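Search this blog
Type and hit enter

Does anybody finish a 12-day reset?

26 Jan 2021

Every January the same pitch shows up in my inbox. This year it came from Clukamell, who want me to do a 12-day "home reset" and promise I will own less and feel better by the end of it. I signed up for the free part because I like to know what I'm grumbling about.

Day one was fine. Clear one shelf. Day two was a video on why shelves matter. By day four I was being sold a set of Jonberg boxes to put the things in that I was supposed to be getting rid of.

My bigger problem is with the numbers. The welcome page says 887 people in Flendside finished the last round. Finished how? There is no check at the end, you just click a button. I clicked it on day five to see what would happen and got a certificate.

I did throw out 10 old magazines and a lamp. Would I have done that anyway? Probably - the lamp had been annoying me since summer. I'll look at the shelf again in spring and see if it stayed clear. My guess is no.
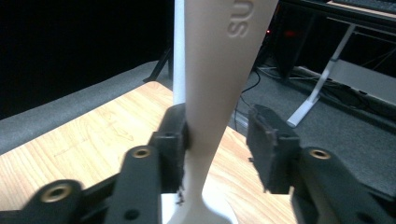

Cream all over, with a white base and raised letters near the top.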